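Planning for a helper robot: my workroom tips

26 Apr 2018

I've been putting money aside for bits and pieces for the workroom at Kernwood, and a few of you have asked how I plan for the big stuff. So, my tips, in the order I'd do them (learn from my mistakes, please!).

1. Start with the job, and write it down

Mine was filing. Magazines, bills, the pile of stuff that lives on the end of the desk... Pick one dull chore and price everything against that, or you'll end up paying for tricks you never use. A plain white organizer with upright dividers is a good first buy, and you'll want a desk with clear space under it for feet and cables. 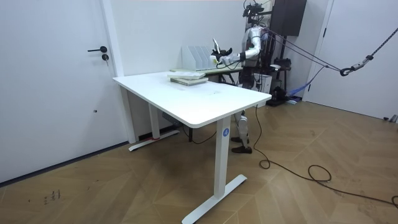

2. Budget for the extras

I nearly got caught here. The quote from Dosumton looked great until I added up the safety ropes, the hook and the long cable. I now keep up to 100 dollars a month in a separate jar for that sort of thing, and I don't touch it for paint (okay, once).

3. Measure the floor, then measure it again

Tape out the standing spot and leave it there for 5 days. If you keep tripping over the tape, you'll trip over the cable too! My first spot was right in front of the door and drove me up the wall.

4. Get 2 quotes

Sial and Irkano both sent me one, and the servicing was priced completely differently. Ask what happens after the first year, and ask for it in writing.

5. Rent before you buy

I'm booking a trial for July. If you're doing the same, check whether delivery is included. Mine wasn't, and it added $49.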